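Handout 5: The can-sorting task
Instructor: Yolotzin Arellano
Revised 2026-08-29

Read this before your first bench session. It assumes you have finished Handout 4 (frames and calibration) and can move the arm in teleoperation without supervision.

1. Task statement

The arm picks up one empty beverage can from the table, carries it to the bin, and releases it inside. The episode ends when the can is released and the gripper has cleared the rim. Teams of two. One person operates, the other keeps the log and stays within reach of the stop button. Switch roles between blocks.

The task is the same for all teams in September, so policies can be compared across benches Mateck and Muvau. Do not change the bin, the table covering or the lights. If something at your bench differs from the reference sheet on the wall, write it down before you start.

2. Grasp

The fingers are compliant. They bend around the object when closed, which helps with cans that stand slightly off center, but it also hides errors. A can held too high or too low will still look fine from the side and will rotate on the way to the bin. Close on the lower half of the body with the can upright. Use the slow closing profile. Thin aluminum dents easily, and a dented can must be taken out of the set.

The wrist camera looks past the fingers toward the bin. At the end of the carry phase the lid of the held can should be fully visible, low in the picture, with the bin opening behind it.
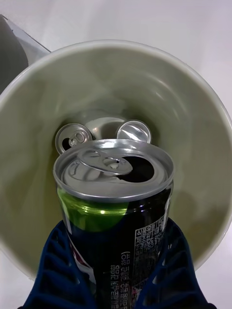

Figure 1. Wrist view before release. Can held upright over the bin, earlier cans at the bottom.

Compare your own view with Figure 1 before you open the gripper. The held can hides part of the bin floor, and the cans lying there are only partly visible. A policy trained on this view alone has limited information about what is directly under the can. We return to this in Section 4.

3. Release

Lower until the base of the can is below the rim, then stop. Wait for the arm to settle. Open fully in one motion. Retract straight up along the approach axis – any sideways motion at this point can catch a finger on the rim, and the slotted fingers tend to hook before they slide.

Do not try to place cans neatly. They may land upright or on their sides. Both count as success if the can is inside the bin.

Empty the bin after every 5 episodes. A fuller bin changes the release height, and we want that variable fixed for the first dataset.

4. Known difficulties

Lids. Bare aluminum reflects the ceiling lights, and the highlight moves as the wrist turns. Depth estimates on the lid are unreliable. Use the rim of the bin as your reference for height.

Dark labels. A glossy black can gives a weak outline against blue fingers in low light. Keep automatic exposure off and use the value saved in the Medrano config file.

Pale bin on a white table. Contrast at the rim is low on the lit side. Edge detectors with default thresholds lose part of the curve. Fit an ellipse to the segments you do get and check the residual.

Occlusion. See Section 2. The simplest remedy is to store one view of the bin during approach, before the can blocks it, and pass it to the policy together with the current view.

5. Logging

Use the Plusetti template. For each episode enter the operator, can label, start position, outcome and a short remark if the outcome is a failure. "Dropped" is not a remark. Say where in the motion it was dropped.

The course target is 440 usable episodes. Failures stay in the log and are marked as such – do not delete them.

6. To hand in

Your log, the exported episodes, and 2 pages of text on the failure cases. Include at least one wrist view of your own, taken at the same point in the motion as Figure 1, and state how it differs.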